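Parking and Visitor Changes at the Fortin Building

Anyone coming to the hospital's Fortin Building for a planned operation will find a different setup from the one we had in May. The Drirnora Street lot is closed for repaving, and patients and their drivers should use the Prasance Garage. It has 399 spaces, and 69 of them on the ground level are set aside for surgery patients. Bring your ticket to the front desk to have it stamped. A stamped ticket costs $8 for the whole day. Without the stamp you pay the hourly rate.

The shuttle from the garage stops at the east door only. If you use a wheelchair or have trouble with steps, call the front desk before you leave home and they will meet you at the curb.
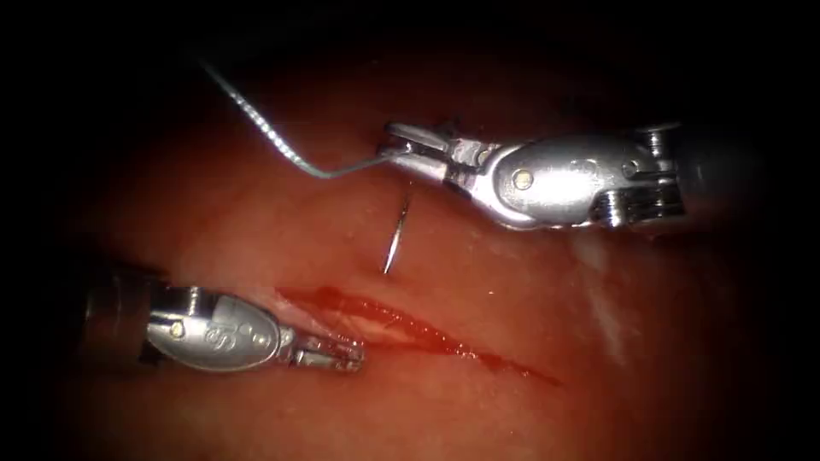 One reader wrote to say that the signs on Drirnora Street still point to the old lot, and that she went past the garage twice before she saw the entrance. New signs have been ordered. For now, turn in at the second light, next to the Skevimell Pharmacy.

Each patient may bring one adult to check-in. That person can stay until the patient is called, and then has to wait in the car, at home, or in the garden behind the building. Staff will phone when the operation is over, so please leave a number you will answer. Masks are required indoors for everyone, including in the elevators.

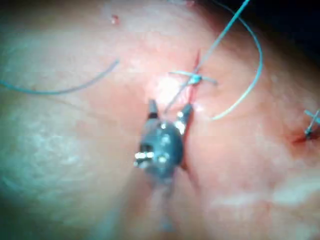

The cafeteria is open for takeout only. Hot food ends at 2 p.m., and the coffee counter closes an hour later. Vending machines on the second floor take cards and coins but no bills.

Going-home papers are now handed out in Room 219, across from the elevators. The driver can come back inside to go over them with the nurse. Prescriptions sent to Skevimell can be picked up at the drive-through window.

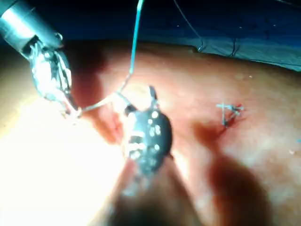
Could the garden get a few more benches in the shade, asks a reader whose husband was in for most of a day. Four are on the way from the north courtyard and should be in place by the end of the week. Restrooms for people waiting outside are just inside the east door, on the left.

Updated June 3, 2020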